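Sleepy by Second Period: My Term Project on Caffeine and Homework

Why I picked this

I'll admit I chose this topic mostly for selfish reasons. I drink way too much iced coffee and my mum keeps telling me it's wrecking my sleep, so when we were allowed to do a survey project on anything we liked I figured I'd find out if she had a point (she sort of does, sorry in advance to everyone).

My question was pretty simple – do students at Harasym College who have caffeine after 4 pm go to bed later than students who don't?

What I did

I made a paper survey with nine questions and handed out 66 copies in home group. I got 52 back, and I was really happy with that! Two of the questions were useless, by the way. I asked "Do you sleep well?" and most people just wrote "lol".

I also asked people to keep a drink diary from Monday through to Sunday. That added up to 418 drinks with caffeine in them, counting tea, cola, energy drinks and every kind of coffee. I typed it all into a spreadsheet at the Alomden library after school, and it took forever because some of the handwriting was a shocker.

What I found

The late caffeine group went to bed later on school nights, mostly by half an hour or so. On weekends the two groups looked nearly the same, and I didn't expect that. My guess is everybody stays up on a Saturday no matter what they drink.

Tea was the surprise favourite after dinner. Bottled iced coffee came second, and a few people wrote down brands I'd never heard of from the Asian grocery in Centon. I've been reading labels ever since, even on the ones I can't read.

A bottle labelled 雅哈 冰咖啡, the second part meaning iced coffee:

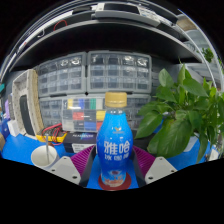 What I'd change

I should have asked about serving size. A tiny cup of tea and a 300 mL coffee both counted as one drink in my diary, so the totals aren't very fair. I'd also ask about phones, seeing as half the comments at the bottom of the survey were about phones anyway.

And I've moved my own iced coffee to lunchtime. Mum is being unbearable about it.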